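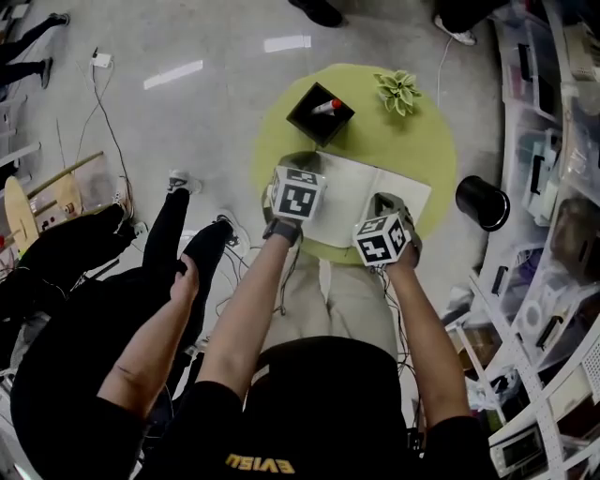 Wendelin Haslinger would be glad never to hear the word "training" used for robots again, and told the evening group so in September, in a good-humored way, before anyone had picked up a gripper. Showing is the word Haslinger likes, and most of the people in the Plendari workshop at Rullbridge have come around to it.

The group has been meeting there since spring to collect examples for a learning system that is meant, one day, to help with small tabletop chores. A person takes a gripper in each hand, the marker cubes on top let the software follow every movement, and an ordinary little job gets done over a table, with a pen or a notebook or whatever else the evening calls for. Then it gets done again, and again after that (patience helps, and so do comfortable shoes!).

The goal for the first collection is 184 examples, and by the last count the group had 100 of them saved and checked. Ívar Þorgeirsson, who keeps the list, would dearly love a few more left-handed people, and newcomers are welcome whether or not they know a thing about computers. Sessions start at 7 in the evening and the doors are locked at 9.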